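Lensa Hailu
@lensahailu

1/ Went to the Greltier open day this afternoon and my feet hurt but I have to tell you all about it before I forget half of it. Robots! Snacks! A very long line for the arm that stacks boxes!

12 replies · 31 likes

2/ First stop was the big hall, where Malachy Ó Dhubhghaill showed us Wamside, their kitchen helper project. He talks fast and I loved it. They want it to handle 200 everyday chores someday, and the list taped up by the door was so ordinary (fold napkin, open jar, refill straws).

4 replies · 22 likes

3/ My favorite part was the side room where people do the chores by hand first, so the robot has something to learn from. Straws out of the bag, into the green cup, and on to the next round. I could've watched for an hour. 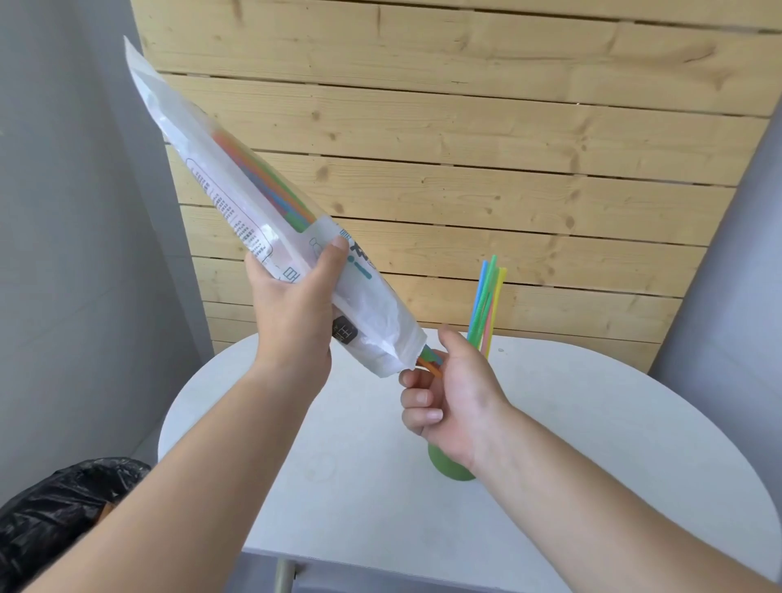

9 replies · 58 likes

4/ OK so the questions. Yatziri Cisneros asked how many times somebody has to do one chore and the answer was 1,000. For straws!! She asked if they get bored and Malachy said they switch chores every 16 minutes, which sounds about my speed.

7 replies · 40 likes

5/ I got to try it too (spoons, no straws for me, sadly). You slow down so much once you know a machine is going to copy you. I dropped one and they told me to just pick it up and keep going, drops are useful too.

3 replies · 27 likes

6/ Parking is terrible, take the 14 bus and get off right by the gate. They're doing another one later in November and I'm dragging Cirilo along. Who else wants in?

18 replies · 35 likes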